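Stop Folding, Start Wearing

Moved apartments in December and found out I own 23 black shirts. Counted them because the moving company, Koltier, charges by the box and I was trying to figure out where all the boxes came from. Clothes. It was clothes. I thought it would be books.

So this is a piece about owning too many clothes, and about why I think the usual advice on it is bad. Writing it fast because I have half an hour before the laundry room closes.

The usual advice goes: take everything out, make a pile on the bed, hold each thing, keep what you love. Fine. I've done the pile. Did it in two different apartments. Both times I went to sleep on the couch because the pile was still on the bed at midnight, and both times most of it went back in the closet in a slightly different order. Loving a shirt is too easy. I can love anything for ten seconds if the other choice is walking it down three flights of stairs.

What I'd ask is when you last wore it. Dull question. Very hard to lie about, though, if you set things up right.

My set up is old and I didn't invent it. Turn all the hangers backward. When you wear something, it goes back the normal way. After six months look at what is still backward. In my case that was more than half the closet, including a coat from Shojaei, the shop on the corner by my old job, that I would have told you I wore constantly. I did not wear it constantly. I wore it to one funeral and one very cold parade.

Drawers are harder. You can't turn a drawer around. T-shirts are the worst of it, they just get pushed down and the same four come off the top, get washed, go back on the top. The bottom of my drawer had not seen daylight in years. There was a shirt down there from a 5K I didn't finish.

What worked for me was putting clean stuff on the bottom. Takes a second longer. You lift the stack, slide the clean one under, and then whatever is on top is what you wear tomorrow, no picking. By week three you hit the ones you don't want to put on. You'll know. You stand there with your hand on it and you start looking for a reason to skip it. That one goes in the bag.

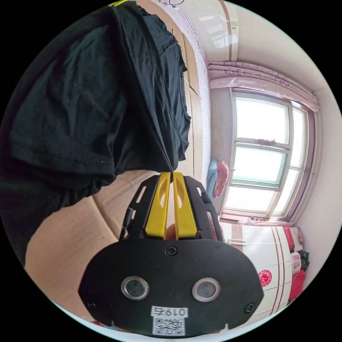

So how many T-shirts does one person need? Enough to get from one wash day to the next, plus a couple for painting or being sick in.

For me that's somewhere under a dozen. Yours will be different if you work outside, or have kids, or have to go down to a basement with quarters like I do. But work it out from your laundry and from nothing else. Not from the size of the dresser. The dresser will always say there's room.

Now the part where people get mad at me. I think cheap is most of the problem. A shirt that costs less than lunch doesn't get thought about when you buy it and then it gets thought about for years afterward, every time you move it, wash it, shove it over. I went back through my card statements for one year and I'd spent 147 dollars on T-shirts alone. I couldn't have told you what half of them looked like. Three came from Esex because shipping was free over some amount and I was a few bucks short. I bought shirts to save on shipping. I have a college degree.

And I know the other side of this. Cheap clothes are the only clothes plenty of people can buy, and I grew up in a house where that was true, and we did not have too many shirts. We had the ones that fit and the ones that would fit next year. So I'm not going to tell anyone that the fix is a 90 dollar shirt made by one guy with a loom. The expensive ones get holes too. I had a very nice Gurell sweater, birthday present, moths got it the first winter, moths don't read labels.

I'm talking to people like me who have a bit of money and a phone and get bored at 11 at night. That's when I bought nearly all of it. You can see it in the order emails, 11:14, 11:40, 12:05. Never once at ten in the morning. Nobody needs a shirt at 12:05. My rule now is that I can put it in the cart at night but I have to pay for it standing up in daylight, and I'd say most of the carts just die there.

The getting rid of part. People say donate and then feel wonderful, and I used to. I'm less sure now. The thrift store near me has had a sign up since summer asking folks to please hold off on T-shirts, they've got more than they can hang. So giving away is not a magic door. If it's stained or the neck has gone, cut it up for rags and use the rags. A T-shirt makes very good rags, better then anything you can buy, and I haven't bought a sponge in ages. If it's decent, ask a specific person. My neighbor's kid took five. The shelter downtown wanted socks and plain dark shirts in larger sizes and nothing else, and told me so in one phone call that took two minutes. Call first. Everybody skips the call and leaves a bag at the door.

Somebody is going to say who cares, it's shirts. Ok. But it's the moving boxes, and it's the dresser I bought to hold them, and then the bedroom I wanted to be bigger because of the dresser. The new place is bigger and costs more a month. When I added up the last few years, dresser and storage bins and extra boxes and the shirts themselves, I got to some 2,000 dollars. That's a trip. It's a dentist. I'd have liked either one.

Also mornings. I didn't expect this and it's probably the real reason I've stuck with it. I used to stand there in a towel moving shirts around, being late. Now I take the top one. If it's the ugly green one then it's an ugly green day, and so far no one at work has said a thing.

I'm not down to the right number yet. There's a bag by the door that's been there since I moved in, and a few in it I keep looking at, the 5K one mostly. The bottom of the drawer thing only works if you don't cheat and I cheated last week, twice, for a shirt I like with a pocket. I'd keep ten of those if they still made it. Wich they don't, I checked, at 11:30 at night.

Laundry room closes in nine minutes, going down.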